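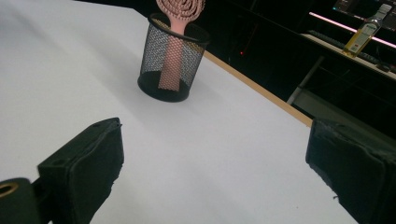 White table with the tan wood edge

Elderberry syrup — how long does it keep?

kettle_and_jar
Posted May 15, 2022
I made my first batch of elderberry syrup from dried berries, with cinnamon, cloves and ginger. I simmered it for 40 minutes, strained it and stirred in honey once it cooled. The recipe I used says three months in the fridge. Another one says two weeks. Which is it? I have two pint jars and I'm the only one in the house who takes it.

pattinasarany_pete
Two weeks. It's mostly water with some honey in it, so don't treat it like a jar of honey. Freeze what you won't use.

mossyporch
I've kept mine for two months with no trouble. I use equal parts honey and liquid, though, and I boil the jars first. How much honey did you put in?

kettle_and_jar
One cup of honey to around three cups of liquid.

mossyporch
OK, that's a lot thinner than mine. I'd go with Pete on that one.

pattinasarany_pete
I wouldn't keep yours two months either. Boiling the jars doesn't do anything for what you pour in afterward.

mossyporch
We'll have to disagree. I check it every time I open it and it has never smelled off.

Silvan Wyss
Smell won't catch everything. I freeze mine in an ice cube tray, then move the cubes to a bag. One cube goes in the fridge the night before. The batch from December is still going and tastes the same as it did then.

Also, no honey for babies under a year, in syrup or anything else.

dry_creek_dan
Does this stuff even do anything? I took it every day last winter and had two colds anyway.

mossyporch
Mine are shorter when I take it. Could be luck.

dry_creek_dan
Could be. I went back to soup and sleep, which cost less.

kettle_and_jar
I mainly like it in hot water, so I'm not expecting much. One jar is going into cubes tonight and the other stays in the fridge for two weeks. Silvan, do you thin it before freezing?

Silvan Wyss
No, straight from the pot after it cools. With a lot of honey it stays a bit soft, so use a silicone tray if you have one.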